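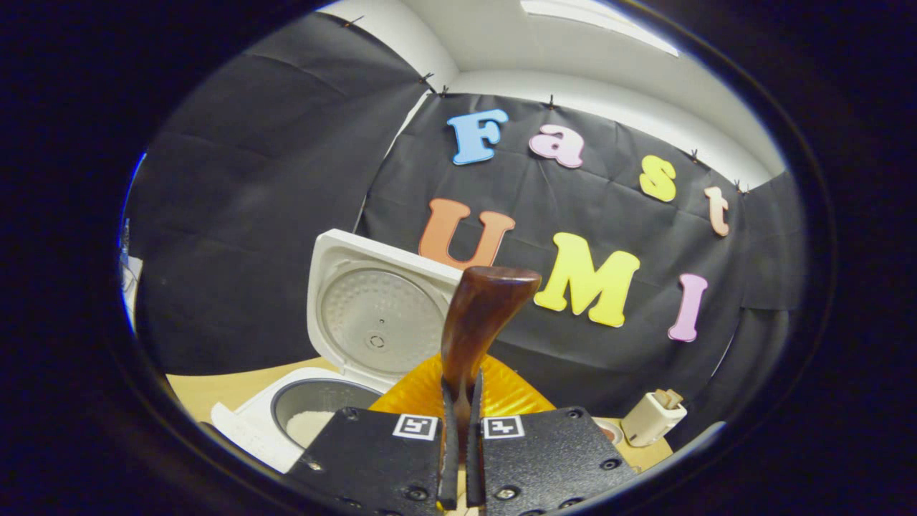 *The hand-held gripper closed on a wooden rice paddle, with the open rice cooker to its left.*

Babatunde Okafor starts with the screws. Before the hand-held gripper at Clultard's small test kitchen picks up anything, he turns it over and checks every fastener on the two black plates, then the ones at the base of the fingers. If one moves, he backs it out, cleans the thread and puts it in again with a drop of thread locker.

"People want to look at the camera first," he says. "The camera is fine. It's the fingers that drift."

The gripper, which the shop calls the Lashari, is used by hand to record kitchen tasks. The recordings later train an arm that does the same work. Serving rice is one of the harder jobs on the list. A paddle is smooth and wide at one end, and if the fingers don't meet evenly it rolls when it touches the rice.

Okafor sets the fingers with a feeler gauge and a strip of paper. The paper has to drag the same at the tip and at the root. When it doesn't, he loosens one finger, shims it and tries again. The job takes 29 minutes when nothing is worn.

The square black-and-white markers beside the fingers come next. Software reads them to work out how far the gripper is open, so a smear of starch on one of them can spoil a recording. Okafor wipes them with a damp cloth - no solvent, which lifts the print - and replaces them when a corner starts to peel.

Garba Olaniyan, who runs the recordings, does the last check. He opens and closes the gripper five times and watches the width reading on a laptop. If it comes back more than 2 millimeters off, the tool goes back to the bench.

That happened twice in January. Both times the cause was a finger pad from an old batch, and Olaniyan has since moved the shop to pads from Drometti. The old ones are in a coffee can under the bench, and Okafor still cuts them up for shims.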